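**Kuseteo Orders Second Season of Dating Series "Two Doors Down"**

BRURNOVTHORPE, Thursday, March 5, 2020. Streaming service Kuseteo has ordered a second season of the unscripted dating series "Two Doors Down," produced by Cota. The season consists of 10 episodes, each running 42 minutes before credits.

The format places one lead and a group of suitors in adjoining apartments. Contact between the lead and any suitor is limited to scheduled dates and a shared kitchen. At the end of each episode the lead closes one door, and the suitor assigned to it leaves the series. The final 4 suitors meet the lead's family in episode eight.

Season 2 makes one change to the rules. A suitor whose door has been closed may submit a written request to return. The lead reads all requests without names attached and may accept one. The decision is final and takes place on camera.

Cota received 797 applications for the suitor roles. Casting was conducted in Brurnovthorpe and is complete. The lead, Xavier, was a suitor in the first season and left in the sixth episode.

"The return rule alters the order in which information reaches the lead," said Kwan-ho Chuang, executive producer at Cota. "Episode lengths, the elimination schedule and the date allocation remain as they were in the first season." 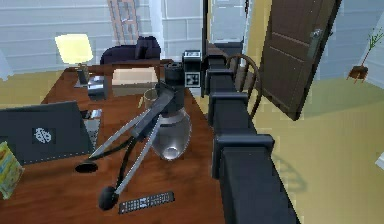 *Computer rendering: robotic arm and gripper over a desk.*

Episodes will be released weekly, with the first two available on the same day. A reunion special will follow the finale and is not included in the episode count. Captions and audio description will be provided for all episodes at release.

Review access is available to accredited media on request to the Kuseteo press office.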